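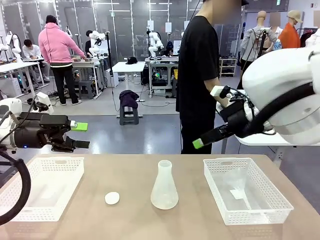

Fresh cheese is the easiest thing you can make in a kitchen and still brag about at dinner. It's milk, something sour, and a little waiting. The supermarket version costs more than the milk it came from and tastes mainly of the tub. You don't need much gear for it either. People get nervous and start shopping for cheese molds, but a plain rectangular basket with holes in it, like the two white plastic ones on the table, will do the draining as long as it's food-safe and you line it with cloth. A colander works too. So does a sieve, if you make your peace with washing it afterward.

What you need

1000 ml whole milk (not ultra-pasteurized, see below)
Juice of one large lemon, strained
Half a teaspoon of salt
A heavy pot, a thermometer, a slotted spoon
Cheesecloth, or a clean cotton dish towel you don't love

Read the milk label before you leave the store. Ultra-pasteurized milk has been heated so hard that it sulks when you add acid, and you end up with something like wet sand. Regular pasteurized is fine. Skim will technically curdle, and you're welcome to it.

Heating the milk

Pour the milk into the pot and put it over medium heat. Stir often and scrape the bottom as you go. Milk waits until you check your phone and then it scorches. You want 190°F, with steam coming off and small bubbles at the edge. Take the pot off the burner as soon as you get there.
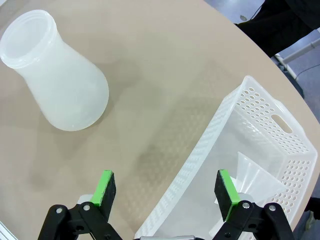 Add the lemon juice a spoonful at a time, stirring slowly. Within a minute the milk should split into white lumps and a thin, yellow-green liquid. It looks like a mistake. Stop stirring once it separates, put the lid on, and leave it alone for 7 minutes. If the liquid is still milky when you come back, add another spoonful of lemon juice and give it one gentle stir.

Draining

Line your basket or colander with damp cheesecloth and set it over a bowl. Use a deep bowl. I used a shallow one my first time and the whey went under the stove, where I assume part of it still lives. Ladle the curds in with the slotted spoon, then pour the rest through.

Ten minutes gives you something soft and spreadable. Half an hour gives you ricotta-style crumbles. If you want a block you can slice and fry, gather up the cloth, twist it, put a plate on top and a can of beans on the plate, and go do something else for two hours.

Mix the salt in before you press, not after. Salting the outside of a finished block gets you a salty outside.

Saving the whey

You'll have a lot of it, which is always a surprise. It keeps in the fridge for a few days. Use it in place of water in bread dough, or cook rice in it. There are also people who drink it cold from a glass, and I wish them well.

Storage

Cover the cheese and refrigerate it. Mine gets eaten within three days, and I wouldn't push it much past that. The soft kind doesn't freeze well. The pressed kind freezes all right if you cut it into cubes first.

Last updated 22/02/2024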